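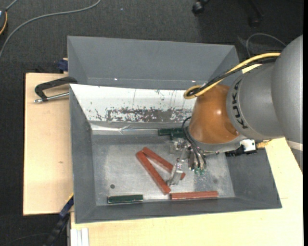
Godelieve Coppens had already put the kettle on when I got to her place, and she'd laid out four seed packets on the kitchen table like a hand of cards. I'd come to talk about beans. Dry beans, the kind you grow up a pole and shell on the porch in the fall, and which I have tried and failed to grow for years now (long story, mostly slugs).

She's been at it for 30 years. "I started with one row," she told me, "and my husband said, who is going to eat all this? Well, he was. He ate them every Thursday until he begged me for a potato."

These days she keeps 619 varieties, all in glass jars in the old pantry, all labeled in pencil. Why pencil? "Ink fades. I lost a whole shelf of names that way and I still don't know what half of them are. One I just call Brown With a Face." She showed me that one and I have to say, it does have a face!

I asked where they all come from, and she laughed and said mostly the mail. Her favorite is a fat cream and maroon one called Postma, sent to her by a grower named Fenna Geerts, who had it from an aunt. It arrived as ten seeds in a folded napkin. "I planted six and hid the other four from myself," Godelieve said. "You never plant them all. I don't care how good the spring looks."

We went out to the garden after that – still mud, pretty much, and a wind that went right through my coat. She doesn't put beans in the ground until she can stand barefoot on the soil and not complain about it. I said I'd been planting mine in the middle of March and she looked at me with real pity.

"March? Oh, sweetheart. No."

So there's my problem, and maybe it wasn't only the slugs.

I wanted to know about cooking too, and here she has strong feelings. Soak overnight, salt in the soaking water, keep the pot at a lazy bubble. She has no patience for the idea that salt makes beans tough. "My mother believed it. My neighbor Imad Karaki believes it, and he's a very good cook, and he's wrong." They've been arguing over the fence for years, and he brings her bread anyway.

Before I left she counted out 10 Postma seeds into an envelope and wrote the name on it, in pencil. I got as far as the gate before she called after me.

"Plant six!"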